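Robots on the produce floor: your questions, my answers

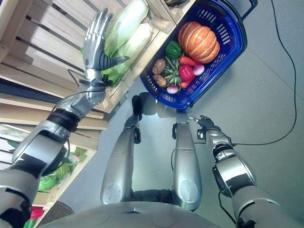

By the cabbage shelf, with a full blue basket.

I'm Gisela Bauerfeind, I run produce at the Lotero store, and I've been getting stopped in the break room with the same questions since August. So I wrote them down, and my answers too!

What do we call it?
The project is Killico, so most of us say "Killico" for the robot as well. The night crew has other names for it.

What does it do all day?
Order picking, mainly. It takes things off the crate shelves and puts them in a basket for the pickup customers. It also carries baskets over to the packing table, slowly.

Is it taking my hours?
I asked this before anybody else did, believe me. Nobody in produce loses hours through the trial, and I have that in writing from Ottó Bárány at Drolon (a copy is taped inside my office door). What happens after the trial I don't know yet. When I know, you'll know.

So what changes for me?
Less walking, more checking. The robot can pick up a bell pepper fine, but it won't press the bottom of it to find the soft spot the way you do. Every basket still goes past one of us before it's bagged. Last month we checked 500 baskets and sent 13 back, mostly bruised stuff – I'd have sent back a few of my own too.

Do I have to work next to it?
Only if you've done the short training, and that takes one shift. If you'd like to stay on the sales floor instead, tell me and I'll move you.

What if it's in my way?
Say "Killico, wait" and go around behind it. Please don't push it, and watch your feet around cables.

Who do I call if it stops?
Extension 152. Somebody from Drolon picks up until 5, and after that just leave it standing and finish the order by hand.

Can it do the heavy stuff?
Not yet! Potato sacks and the big pumpkin bins are still ours, sorry. I've asked about it twice.

Can I complain about it?
Yes, please do. There's a notebook by the scale, and Ottó reads it when he comes in. The shelf labels got bigger after somebody wrote in there that they were hard to read from the cart.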